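Thread twist and kinking in hand sewing, waxed vs. unwaxed
Bindery and Hand Sewing > Materials

mmanalo
Posted 1st December
I sew text blocks on Voretti linen, two-ply, and I keep getting kinks in the last third of every length. I cut at 160 cm. Unwaxed thread starts to loop back on itself after the first few stations. Waxed is better but picks up lint from the paper folds and leaves a gray line along the spine. Needle is a straight blunt one with a small eye. I have read that the thread should go into the needle in the direction it comes off the spool. Does that matter for plied linen, or only for cotton?
Marilou Manalo, Skekville

flatback_44
Direction matters for anything with a Z final twist. Pull the thread between two fingers both ways. One way feels smoother. The smooth way should be the way it travels through the paper. That said, 160 is too long. Cut shorter and tie on with a weaver's knot inside the fold.
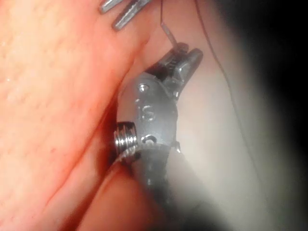
ignacio_bench
Twist builds up from the hand, mostly. Each time you pull a needle through and regrip it you roll it a little between finger and thumb, always the same way, and the thread takes the turn. Over 200 passes that adds up. Fingers are round and soft, so the needle rolls. Two narrow jaws with a grooved inner edge, like the pair closed on the needle there, give it much less chance to. I sew tight sections with small flat pliers and my kinks went away. Let the needle hang every few stations if you don't want to use pliers.

flatback_44
Pliers mark the needle. A scratched needle cuts fibers on the way through. I would not recommend it for linen.

ignacio_bench
Mine are not scratched after two years. Grip near the eye end and don't squeeze.

pressboard
I agree with flatback on the scratches. Put a used needle under a loupe before deciding. On the wax question, you are using too much. One pass over the block, then one pass through a folded scrap of paper to take off the extra. The gray line is surplus wax holding dust.

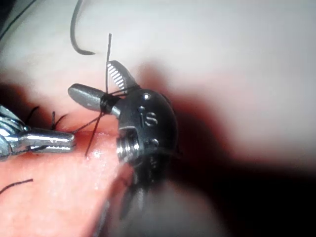 Black suture thread between two metal instruments, pink practice surface underneath.

mmanalo
Tried one pass plus the paper scrap. The gray line is fainter, some 2 cm of it at the head where I start. Kinks are unchanged. I have not tried pliers. I did check direction, and I had been threading against the smooth side since May.

pressboard
Fix direction first and change nothing else for one book. Otherwise you won't know which one did it.

flatback_44
Also check the spool. If the thread comes off over the end of the spool, each wrap adds a turn before you start. Put it on a spindle so it unrolls from the side. 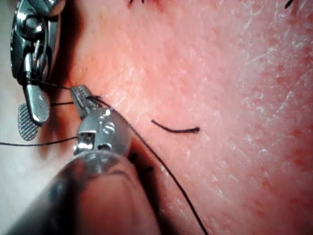 Black suture thread, creased tissue surface. Cross-hatched gripping face on one jaw.

ignacio_bench
Side feed, yes. The Pretatlow spools are cross wound and are meant to come off over the end, so check which kind you have. Voretti used to be parallel wound. I don't know if it still is.

mmanalo
Parallel wound. Lot 344 on the label. I have been taking it off over the end.

flatback_44
Then you have two causes before the needle is even threaded. Spindle, smooth direction, shorter lengths.

ignacio_bench
I would still keep the 160 for small books. Every knot is a lump in the fold.

flatback_44
A weaver's knot in 18/3 disappears after pressing.

ignacio_bench
Not on thin paper.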